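Piltus Adds Saved Alerts and Language Filters to Its Social Media Monitoring Service

December 14, 2025

Piltus, the company that develops the social media monitoring service Clatusier, announces a new version of its product. Users of Clatusier can now save any search as an alert and receive the new mentions by e-mail. They can also filter mentions by language before the results are loaded.

Until now, a user had to open the service and repeat the search each time. With saved alerts, the search is made by the service itself. The user writes the keywords, chooses the sources and selects how often the e-mail should come: every hour, once a day or once a week. If there are no new mentions, no e-mail is sent.

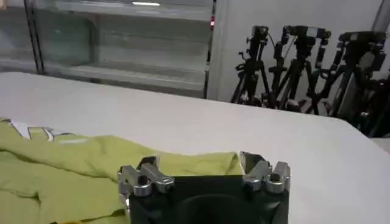

The language filter supports 13 languages at the start. It works for public posts, blog comments and forum threads. A user may choose one language or several of them together, and the choice is kept with the alert. Posts with very short text, for example only a link and one word, are placed in a separate group called "Language not known", so they are not lost.

"Our customers write to us in Spanish, Portuguese and English, and many of them have the same problem," said Covadonga Montoya, head of product at Piltus. "The name of their brand is also a normal word in another language. They received hundreds of mentions which had nothing to do with them. Now they can remove these mentions with one click, and this was the request that we heard most often."

The new version was tested by a group of customers before the release. One of them is Memon, an agency which manages the accounts of small hotels and restaurants.

"We have 19 clients and for each of them we made the same searches every morning," said Florencio Casado, account manager at Memon. "Now I read one e-mail with my coffee. I would still like to have the sentiment chart inside the e-mail, and I have told them so."

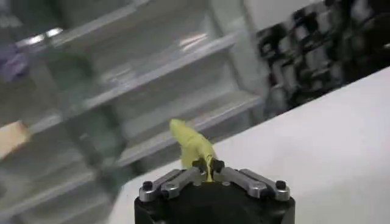
Do current customers have to pay more for the saved alerts?

Saved alerts and the language filter are included in all paid plans at the same price as before. Users of the free plan can save one alert and receive it once a week.

The limit of mentions in the basic plan stays at 3,000 per month. Mentions that are removed by the language filter are not counted in this limit. Alerts can be paused at any moment from the page "My searches", and a paused alert keeps its history.

Clatusier also has a new export format. Results can be saved as a spreadsheet with the date, the source, the language and the full text of each mention. The old export stays available until February. After this month, reports in the old format can be opened but new ones cannot be created.
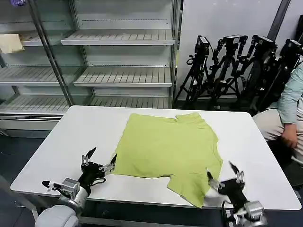 Connection With Nander

Customers who use the reporting tool Nander can send their alerts directly to it. The connection is made in the account settings, under "Other services". Valeriano Barrios, who leads the technical team at Piltus, said that the connection was rewritten completely for this version and that users of the old one have to enter their password again.

Availability

The new version is available to all users from today in the web browser. The mobile version will receive the language filter first and the saved alerts in February.

Press contact: Carmela Montes, Piltus press office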